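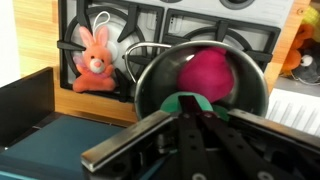

Tustent had promised the people at Fornenville a cook by March, and by a cook they meant a thing that could put something soft into a pot. I was hired to show it how. My background was in school dinners, and I said so at the interview, and they wrote it down as though it were good news. On my first morning they sat me at a screen and gave me the handles, and there through the little camera on the wrist was a pink rabbit propped against the stove, facing me, with a ruffled collar on. Next to it was the pot. I was to do the job 400 times.

"It learns from you," said the woman from Tustent.

"Learns what?"

"What you do."

I had my doubts about that. I'd watched grown people fail to learn from me for 20 years, and they had wanted their wages. But I squeezed the handles, and in the next room the arm, which everyone called Makar, squeezed too, a moment late, like somebody agreeing with you on a bad telephone line.

The first 3 goes went on the floor. After that I got the knack of coming in slowly and opening the fingers wider than seemed decent. Down, close, up, across, let go. Tustent's young man ticked a sheet. When I dropped one he ticked a different sheet, and when I asked whether Makar was learning that as well he said they would take it out afterwards. I thought that was a pity. Dropping things was the only part I'd done without being told. 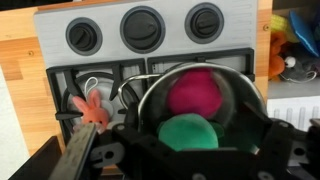 Magenta at the back of the pot, green in front.

By the second week I'd begun to notice my own habits. I went left before I went down. I paused over the rim for no reason at all, the way you pause at a kerb on an empty road. I mentioned it to the woman, thinking she might want it stopped.

"Leave it in," she said. "It's natural."

"It's a fidget."

She wrote that down too.

They took the handles away at 5 in the afternoon, on the day the buyers from Tsikata came. There was a lot of coffee. The young man pressed a key and we all went and stood near the kitchen, and for a while Makar did nothing, and one of the buyers looked at his shoes. Then it moved. It went left before it went down. It picked up the green one and carried it over, and above the rim it stopped.

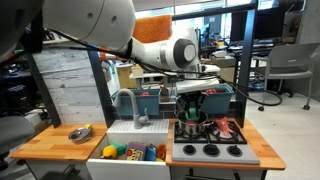
The green one, just above the rim.

"Is it thinking?" asked the buyer.

"It's weighing up the placement," said the woman from Tustent.

I knew what it was doing. It was doing me, at the kerb, looking both ways for a car that had never come. I waited for it to get on with it. The buyer had leaned in by then and was nodding, and the young man held his pencil over one sheet and then over the other.

"Very careful, isn't it?" the buyer said to me.

I said I'd want to see it wash up first.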